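The Tray

Six weeks in Fadgate and she still hadn't bought a second glass. One glass. One tray, blue, from the market at Kekana. The coffee machine came with the flat, so that didn't count.

Mum rang early. Was she eating. Was she coming home in August. Yes, yes, maybe. The bus to Sterkia went in 3 minutes and her shoes were god knows where.

She put the glass down beside the tray, not on it. His ring was still there, the faint round one. She'd wiped everything else in the place. Twice. Never teh tray.

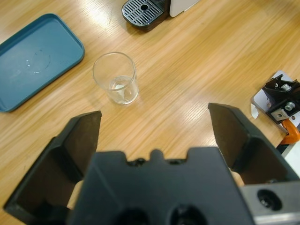 The glass, the tray, the mark she left alone.

Shoes under the couch. Keys in the shoe, for some reason. Unit 394, two locks, the top one sticky.

She got as far as the stairs. Went back. Ran the tap, got the cloth, stood over the tray with it dripping down her wrist.

The bus went past the window, she heard it.

Fine. She'd get the next one. She hung the cloth back on the tap and went looking for something to eat.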